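Liveldale Neighbourhood House News

From the laundry cupboard: cloths, sinks and the great bench wipe-down

7th November

Quick one this issue as the printer wants everything by lunch.

The cloths. We have had 400 new microfibre cloths come in on the Azevedo order and they are already walking out the door. Please stop taking them home. If one has gone home in a pocket, fine, wash it and bring it back. The old cotton rags are finished, binned, gone, except a bag of them under the stairs for bike chains and the barbecue.

Colours, again, as the chart by the Worum Room door fell down and somebody has written a phone number on the back of it:

Blue - basins, taps, benchtops
Green - kitchen, anything food goes near
Yellow - tables and chairs in the hall
Red - toilets. Only toilets. Red never comes out of the toilets.

There were red ones in the kitchen tub after the April fair. We threw out the whole tub. Please don't make us do that again.

Washing them. Warm wash, small squirt of liquid, NO fabric softener. Softener clogs the fibres and then you're just pushing water about the bench. Same with dryer sheets. Hang them on the rack behind the hot water unit, or low heat in the dryer if it's raining. Don't wash them with the tea towels, they pick up every bit of lint going and you'll be there all arvo picking it off. Reds get their own load, at the end.

If a cloth has gone stiff, soak it overnight in a bucket with a bit of white vinegar, rinse, wash again. If it's still stiff it goes to the bike chain bag.

Basins. A lot of you are doing a lovely job on the bowl and forgetting the bit round the back of the tap, where the soap gunk lives. Twist the cloth to a point and run it behind the base, then round the lever. Damp cloth first and dry cloth second or you get spots all over the chrome. No cream cleanser on taps please, it scratches. The plug hole wants an old toothbrush once a week, there's a cup of them in the cupboard (the ones with tape on the handle, not the new ones).

Speckled benchtops are a trap. They hide everything. Crumbs, toothpaste, tea rings, you name it. Wipe it, then put your hand flat on it and feel. If it's gritty do it again. Spray goes on the cloth and not on the bench, especialy where there's anything plugged in.

Which brings me to cords. Before you wipe: unplug, coil, move it back from the sink. Then wipe. Then put it back where it was. Cords get left hanging down over the front of the bench and they catch on trolleys and bags and toddlers. Two hooks have gone up on the wall in the Zukbridge Street end for this, use them. Same for anything with a plug that lives near a basin, it goes against the wall, and wipe the lid or top while you're there as that's where dust sits.

Bottles and cups on the sink rim: lift them, wipe under, put back. Not wipe around. We can all see the ring. 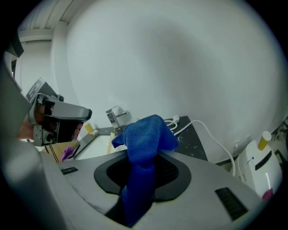
Blue cloth at the basin, cord still out on the benchtop.

Roster. Seven slots still open before the summer break, mostly mornings, half an hour each if you don't stop to chat. Sheet is on the fridge. Pencil please, people swap.

Money. The cleaning line is set at $3,000 for the year and the cloths came out of that, as did the new mop heads. What's left has to cover hand soap, bin liners and the big bottles of floor stuff, so go easy. One squirt of the floor stuff in a bucket is plenty. Three makes the hall sticky and then we have to mop it all again with plain water.

Also wanted: a decent lidded tub for the used cloths, something that will fit under the laundry trough. The curent one has a split down the side and leaks on the lino. If you've got one sitting in the shed drop it at the office any morning. And whoever has the long handled duster, the ceiling fans in the hall are waiting for it.

Next issue, the oven. Bring gloves.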